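Bench room gallery — Sandhu Yard, back unit

Posted 5/7/21 by Raluca Bucur

Quick one, no time for a proper write-up. The clearing out of the back unit is done. More when I get round to it. The rest of the pictures are still with Teodor, who has them on a card somewhere, notes for those underneath so I don't loose them.

Bit of background for new people. Building went up in 1907, was a boot store, then a print shop, then nothing for ages. We took the back unit on in December. Damp wall, one socket, door that stuck. Door still sticks.

Old benches went to Malathi Unnithan for her pottery place. She wanted them, we didn't, job done. Kept the good timber for shelves. Radu sanded most of it in the yard with his hood up, it was raining sideways.

Table rules, same as on the door:

Boards stay flat on the table. Don't lean them on the wall, they warp.

Mats go back on the pile when you finish. Green with green please.

No mugs on the boards. Plates neither.

Anything black and soft, pads, covers, lids — in the tall cupboard, second shelf up.

Notes for pictures to come:

The shelves. Vasilică Husar put them up in an afternoon, then took one down and put it up again, level this time. Holding fine, 5 shelves in all.

The window. New putty, old glass. Still whistles.

The tall cupboard. Came from the Fokov sale for 44 quid including the key. Key doesn't fit. Don't lock it whatever you do.

The sink corner. Not pretty yet. Tiles next month if the money holds, we are 600 short on the floor as it is.

Paint is the leftover grey from the hallway, two coats, third if anybody has a free morning. Brushes are in the jar by the sink, wash them out properly this time.

Spare key from me or from Radu. Text first, the bell is broken. If you want a board or a mat for your own table ask before you take one, we have had a couple wander off allready.

Right, picture.

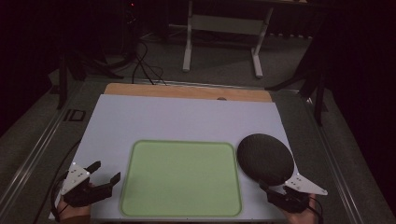

Work table, back unit. Pale lavender-grey board down flat over the wooden one, plain green mat on top, black oval disc to the right of it.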